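Roupa usada a peso: as contas de Kirnitz

A Ginalex abriu em Kirnitz a segunda loja de roupa em segunda mão vendida a peso e, com ela, veio o folheto do costume: menos lixo, preços justos, armários mais leves. Fui ler as letras pequenas e saí menos entusiasmado do que entrei.

Segundo o folheto, em julho foram recolhidas 733 peças e 696 tiveram «nova vida». Perguntei o que queria dizer nova vida. Yolanda Ambrose, responsável da loja, explicou que o número inclui o que foi vendido, o que foi passado à loja de Hanance e o que seguiu para um grossista. Quanto foi realmente comprado por alguém que o vai vestir? Essa conta ainda não está feita. Fico à espera – mas uma camisola num fardo não é uma camisola reutilizada, por muito que o gráfico a pinte de verde.

Depois há o preço. A venda a peso parece barata quando se leva uma blusa de verão. Num casaco de inverno a conversa é outra, e foi precisamente nos casacos que ouvi mais queixas. Mavis Tillman, leitora desta folha e cliente da antiga loja de Greenberg, desistiu de um sobretudo ao vê-lo na balança. «Por aquele dinheiro mandava arranjar o que tenho», disse-me. E mandou: forro novo e seis botões.

Talvez seja esse o conselho que falta no folheto. Antes de entregar um casaco, vejam-lhe os punhos, a gola e as costuras debaixo do braço. Se o tecido está são, uma costureira resolve quase tudo. Se não está, também não vai servir a quem o comprar a seguir, e convém desconfiar de quem o aceita sem sequer o abrir.

Não digo que a loja seja má ideia. Digo que 200 pessoas na inauguração não provam nada, e que gostava de ver, no próximo folheto, uma linha separada para o que foi de facto vendido em Kirnitz. A senhora Ambrose prometeu pensar no assunto. Cá estaremos para ler.

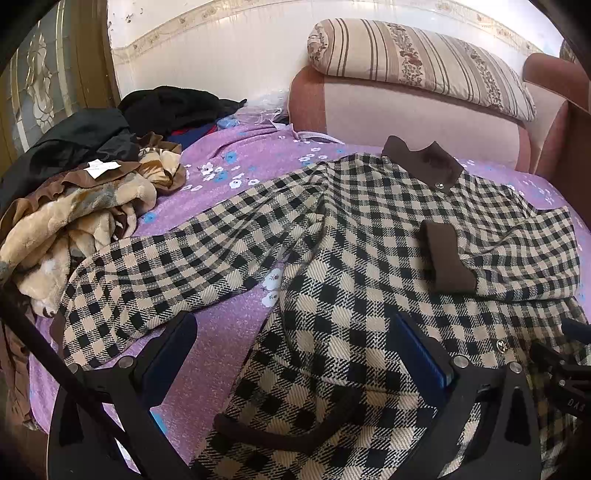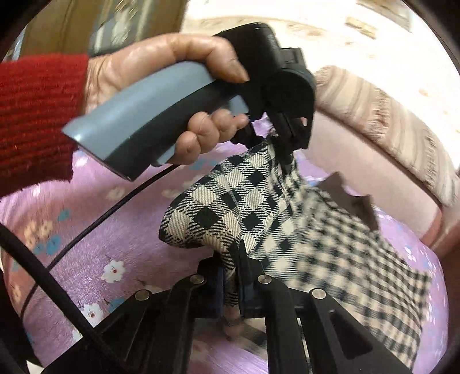

Na primeira fotografia, casaco de xadrez em preto, bege e creme, com gola canelada castanho-escura; na segunda, manga de malha canelada vermelha.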